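Taltstead Rotary Screw Air Compressors
Fixed-speed, oil-flooded, for workshops and small plants
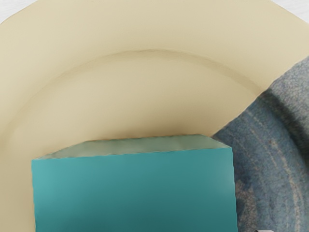
The Taltstead range is built for shops that run air tools, blow-off stations or packaging lines through most of a working shift. Each unit comes on a steel base with the motor, air end, oil separator and controller already piped and wired. You supply the power, the drain line and a level floor.

Standard equipment
Air end with direct drive coupling
Spin-on oil filter and separator
Aftercooler with moisture trap
Controller with hour meter and service reminder
Sound enclosure with lift-off panels on two sides

Service intervals
Change the oil filter every 1,000 running hours. Check the intake filter at the same time, and more often if the compressor stands near grinding or woodworking. Separator elements last longer in clean rooms – the controller tracks the pressure drop and shows a warning when the element is due.

Placement
Leave 36 inches of clear space on the panel sides. Warm air leaves through the top of the enclosure and should be ducted outside in summer. Do not draw intake air from a paint area.

Receiver tanks and dryers
Compressors are sold without a tank unless you ask for one. Vertical and horizontal tanks are kept in stock at our Wollstead warehouse. Refrigerated dryers are matched to the compressor by flow, so please tell us your line pressure and the warmest room temperature you expect.

Warranty and parts
The package is covered for 2 years and the air end for 8, provided the unit is serviced with the listed filters and oil. Wear parts are not covered. Filters and belts for the older Flestgate units are still available, though some sizes have to be ordered in.

Prices and delivery
Prices depend on voltage and options. For a written quote, contact Ximena Ochoa in sales. For parts, have your serial number ready and ask for Akinyi Makori.

Page updated 2024-07-15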